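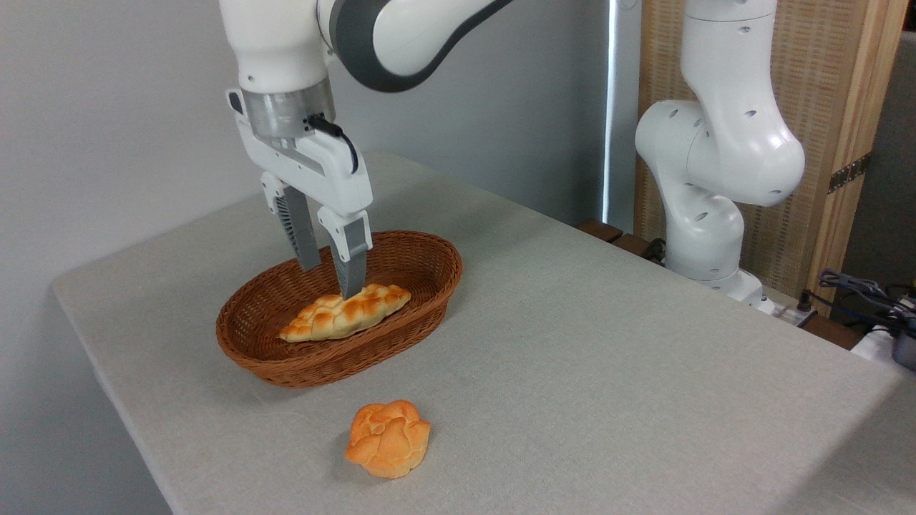

Kerville, June

Home | Projects | Minutes | Tool Bookings | Contact

Clovel Workshop: minutes of the arm build group

Start 7:00 p.m. Chair: Kianoush Hosseinzadeh. Notes taken by the chair as well, no one else wanted the job.

1. Last minutes
Read and accepted. One correction: the spare power supply is on loan to the print room, not missing.

2. State of the build
Two white arms are on the table with the gray cloth. The left one carries the gripper with the two parallel fingers and is doing the basket work. The right one stays folded up on its base until the left arm can run the full routine unattended.

The current task is bread in and out of the oval wicker basket. We are using the long braided roll and the round knotted bun. The roll lies along the length of the basket, and the gripper goes in open over its right half. Kianoush wants the approach point moved closer to the middle of the roll. Agreed to try it both ways and keep a tally.

Test log so far: 166 attempts entered. Entries without a start position will be struck out before the next meeting.

3. Finger pads
Discussion of softer pads. The Hassanpour pads cost more but can be swapped without taking the finger off. Agreed to buy one set and put off a second.

4. Cables
The cables by the cane panel on the right need tying back. To be done before the right arm is powered up. Length of sleeve to be measured first this time.

5. Software
The Nusum controller drops its settings after a restart. Until that is fixed, load the saved file by hand and check the speed limit reads 20 percent before enabling the left arm. A printed note will go on the wall.

6. Money
Budget for the year is 2,000 dollars, with 400 left. Pads and cable sleeve to come out of that. No other purchases without asking the group.

7. Other business
Bread used in tests is not to be eaten. Crumbs to be brushed off the cloth at the end of each session. The request to keep the table set up over the summer was approved, provided the aisle behind it stays clear.

Meeting closed 8:20 p.m. Next meeting same time, bring test sheets.

3 comments | 2 shares
Last updated: June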